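Brosik FAQ

I get the same handful of emails about Brosik every week, so I finally put my answers in one place. If yours isn't covered, write to me anyway and I'll probably add it.

What is Brosik, in one breath?

It's a small set of command line tools for cleaning up demonstrations recorded with hand-held grippers. You feed it video and gripper readings, it lines them up in time, works out where each gripper was, and spits out episodes that a policy can train on. That's all it does! It won't train anything for you and it won't drive your arm.

Why hand-held grippers and no teleop?

Mostly because I'm impatient. I can record a lot more in an afternoon with the grippers in my own hands than I can with a leader arm, and small fiddly things feel a lot more natural. The price is that you don't get joint readings for free, so the software has to recover the poses, and that's where most of Brosik's code lives.

Can it handle two grippers at once?

Yes, since the Bulville release. Each gripper gets its own track, and both tracks end up in one shared table frame, so the distance between the two sets of fingers means something when you train on it. If you only used one hand in a take, pass the single flag and Brosik skips the second track completely.
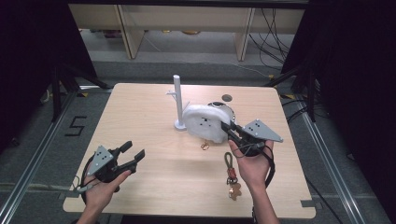 Right gripper in on the plush, left one open off to the side. The gray triangular plates have the dot markings.

My two tracks drift apart halfway through an episode. What's wrong?

Nine times out of ten it's the clocks. Run the sync check first (it's quick) and look at the offset plot. A flat line is good, a slope means one recorder is running fast, and Brosik can fix a slope by itself if you turn on the stretch option. A jump in the middle is worse - that usually means dropped images, and I'd just throw the take out.

How long should an episode be?

I keep mine under 14 seconds. Longer ones work, but the splitter gets slow and you'll spend your evening staring at a progress bar.

How many demos do I need?

Ugh, the big one. For a simple pick and place with one soft object, I start seeing sensible behavior at more than 200 good episodes. Soft things are harder than boxes because the shape changes every time you squeeze, so move the object around between takes and grab it from different sides. Please don't record the same perfect grasp over and over (I did this for my first set and the policy was hopeless anywhere else on the table).

Do I have to clear the table before recording?

Nope. I leave small stuff lying there on purpose, keychains and so on. A policy that has only ever seen a bare tabletop can get confused by the first stray object. Just don't let anything hide the plates for long.

What happens when a plate is hidden?

Brosik fills gaps of up to 6 images by smoothing between the poses on either side. Anything longer gets marked as bad and the episode is split there. You can raise the limit in the settings file, but check the result in the viewer before you trust it.

Does it work with the Lazarević planner?

Sort of. The export format loads fine, but the planner wants gripper width in meters and Brosik writes it as a fraction from closed to open. There's a converter script in the extras folder. I keep meaning to fold it into the main export - hopefully in February.

And what's Dradulmont?

That's the viewer. It used to be a separate project and the name stuck. Open an episode, drag the slider, and you'll see both tracks drawn over the video. Press 5 to jump to the next flagged gap, which is the key I use most by far.

Can I use it at work?

Sure, the license is a permissive one, so go ahead. If you find a bug, please send me the log and one short episode that shows it. "It doesn't work" with nothing attached is very hard to fix!

Last updated January 2026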